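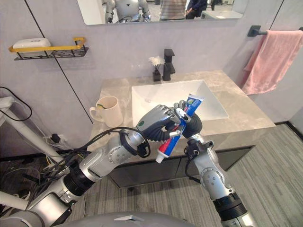 The woman who fits out show bathrooms for Nundlow wants me to believe a marble-patterned counter can stay clear. Hers in Lokthorpe has a mug, a vase and a tall black tap on it before anyone has washed.

"Toothpaste lives in the drawer," she says. I ask who puts it back at 7am. "You do."

She charges 200 pounds for a visit, and 30 more for a written plan. I wondered what the plan says.

"Mostly where things go."

And the artificial flowers? "They don't need watering." They do need dusting, I suggest. She concedes that one, and moves on to towels.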